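Lab diary, 2019-05-22

Two arms, one snack counter, and the best result we've had since I joined!

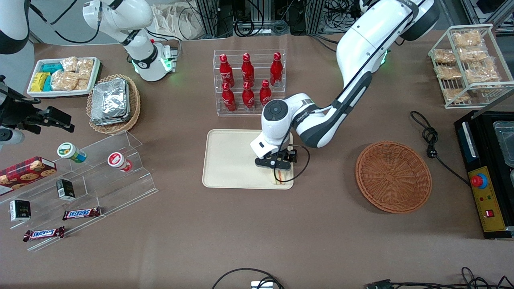 I have to get this down tonight while I still remember which run was which. The short version is that the pause works. The long version is going to take me a page or two, and Reinhold will want it in a proper report anyway, so I may as well start here.

Back in April we were stuck. The policy we'd trained on 3,000 teleoperated episodes was lovely to watch when the item was sitting where it expected, and hopeless when it wasn't. It would come down a finger's width off, close on nothing much, and carry on to the next step as if it had the thing in hand. Senyo calls these ghost carries. You'd see the arm swing over with such confidence and set down a piece of air. We tried more data, we tried slower data, we tried Comfort's trick of jittering the start positions, and the ghost carries went down a bit and then stayed put.

Then Naa Kyei asked at lunch why the robot never looks before it closes. People do! When I pick up something soft I slow down just above it, and if I'm off I shift my hand, and I don't notice I'm doing it. Our operators did it too, all through the recordings, but the way we were cutting up the episodes we were throwing most of that out. The script trimmed every stretch where the arm was nearly still, on the theory that nothing was happening there. (My script. I wrote it in my second week and was very proud of it.)

So the new method is almost embarrassingly small. We put the still stretches back, we marked the last moment before each grasp as its own step, and we let the policy stay in that step as long as it likes before it commits to closing. No new network, no new sensors. Comfort did the relabeling with a little tool she built on top of the Patmont viewer, and she got through 1,000 episodes in far less time than I would have believed.

Today was the comparison. Same counter, old policy against new, with the layout shuffled between runs by whoever wasn't at the keyboard so that none of us could go easy on our favorite. We got 600 trials in, which meant starting early and eating lunch standing up. Out of those, 554 ended in a clean pick and place, and nearly all the misses belong to the old policy. I still need to split the numbers properly by item, and I want Naa Ankrah to check my scoring on the borderline ones, where the wrapper slid or the thing landed crooked. But I don't think the picture is going to change much.

What I keep thinking about is how it looks. The gripper comes down, hangs there, drifts over a tiny amount, hangs again, and closes. The first time it corrected itself twice in a row Senyo grabbed my sleeve. You want to cheer for it. And soft wrapped things, which were our worst category by far, are where it gained the most. Foil is still tricky. I think the shine confuses the wrist view, and when the lights over the bench are all on it dithers for ages. Once it hovered so long that Reinhold asked if it had crashed, and then it closed and made the pick, very neatly, while he was walking over.

Things I don't understand yet:

Why the left arm benefits more than the right. Same training, same gripper settings as far as I know. Comfort suspects the calibration drifted after we moved the mounts. I'd like it to be something more interesting but she is usually right.

Whether the waiting is doing the work or the labels are. We put both in at once, which was greedy. Tomorrow I want to run the still stretches without the marked step, and then the marked step with the stretches trimmed again. Senyo has already set up the configs, bless him.

How long is too long. There is no limit on the hover at the moment. The people at Ballau who want to see a demo will have opinions about a robot that thinks over every sandwich. We could cap it, but I want to see the full spread of waiting times first before I go chopping bits off again. I have learned that much.

Reinhold, who never gets excited, asked for the plots by tomorrow noon and then stayed an extra hour to watch runs he didn't need to watch. Naa Ankrah thinks we should write it up for the workshop with the Trendov group, and for once I didn't argue that it's too early. I've started an outline. The title is terrible.

To do before bed: copy the logs off the bench machine, check the backup ran, send Comfort the list of episodes with bad timestamps. Before anything else in the morning, recheck the left wrist calibration and write the old values down somewhere safe first.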